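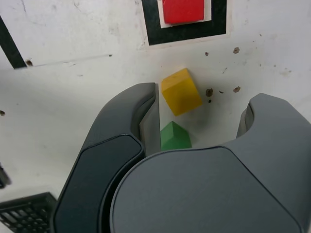
Colored blocks on a white tabletop

Flulach digest cuts off halfway, how do I get the rest??

inkysleeve
Get the Flulach morning roundup by email, 5 stories from abroad plus the odd bits at the end. Since the redesign it stops mid sentence in story 3 or so. Says "message clipped" with a link, link wants me to log in, I never made an account. Never needed one. The Probert election piece today, gone after the first paragraph. Using the Adia mail app on my phone. Is it the app or did they put up a paywall?

harborwren
Not a paywall. Adia clips long mails and the new layout is heavy. Open the mail in a browser, scroll to the bottom, settings, pick "text only edition". Takes a day to kick in. Text one has everyhting except the maps. Mine comes at 9 now instead of earlier, dont know why.
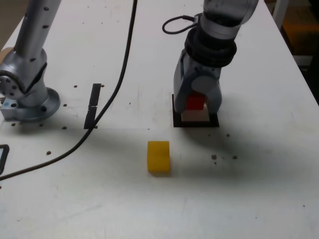 Last changed: November, by harborwren (fixed the settings name)

tollgate_b
just read it on the website, same stuff

oldpressroom
Text only worked for me too, but the log in link is a separate thing. Free readers get the archive for a month, then it asks. Gidell library card gets you in, go through the library page first, not Flulach's own or it wont see the card. They cap it at 400 readers at once so mornings can be slow. Was 1,000 last year. Comments under the stories still need a proper account, card doesnt cover that.

inkysleeve
Switched to text, will see tomorow. Thx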